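Pralley Shape Set - Set-up Guide
Section 6: Setting out the board and blocks

Read this bit before opening the bag of blocks. Takes 11 minutes first time, less after.

Before you start

Clear the work surface. Wipe it down, let it dry. Crumbs and grit under the board will make it rock and you'll be chasing it all session.

Check the board for splinters along the front lip. Light sanding is fine, fine paper only. No varnish, no furniture polish, blocks skate about on it.

Setting the board

1. Lay the board flat on the work surface, best face up. Grain running side to side, not towards you.

2. Press each corner in turn. Rocks? Lift, wipe underneath, try again. Still rocks, turn it end for end.

3. Look along the glued seams. Faint lines are normal. A gap you can get a fingernail in is not, put the board aside and ring Atton spares.

NOTE: Wood moves a bit with the weather. If the board has come in from a cold van leave it indoors overnight before you judge wether it's flat.

Checking the blocks

4. Tip the blocks into the tray lid, not straight onto the board. Corners dent the wood.

5. Sort by colour. Red, green, blue, yellow, a pair of each.

6. Run a thumb round every edge. Fine ridges are fine, leave them. Stringy bits or sharp nibs, trim with a craft knife, cutting away from you.

7. Chipped star points: swap the block. Kostton sets use a different size so don't mix the two, even if the colour matches.

CAUTION: Small parts. Keep away from children under three. Count them back in at the end.

CAUTION: Don't leave blocks on a radiator or in a parked car. They go soft and won't stand straight again.

Placing the blocks

8. Scatter across the board by hand. No rows, no pattern. Space between them, nothing touching.

9. Stand the stars on a flat star face, points outward.

10. Keep blocks back from the front lip, they get knocked off by sleeves.

11. Step back and check all the colours are on the board. Missing one? Look under the tray lid first.

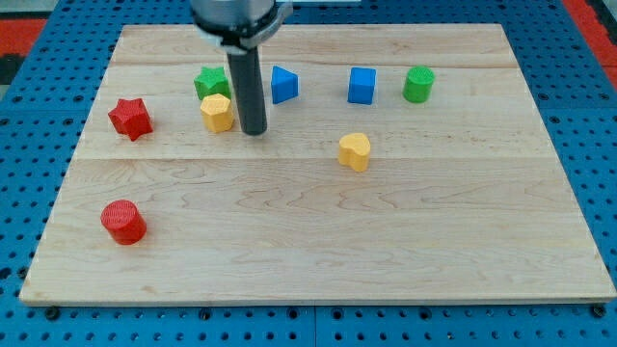
Fig. 13. Maple board with the eight blocks set out.

NOTE: Your layout won't match Fig. 13 and doesn't need to. Only the spacing matters.

Packing away

12. Blocks first, into the bag. Then wipe the board with a dry cloth. Damp cloth only for sticky marks, dry it straight after.

13. Store the board flat. Stood on end it will bow over time. Nothing heavy ontop.

Replacement blocks are sold in pairs by colour, order code is on the bag label. Board queries to Lorna Buchanan at Atton, mornings are best. Zepeda carry bags: see Section 7.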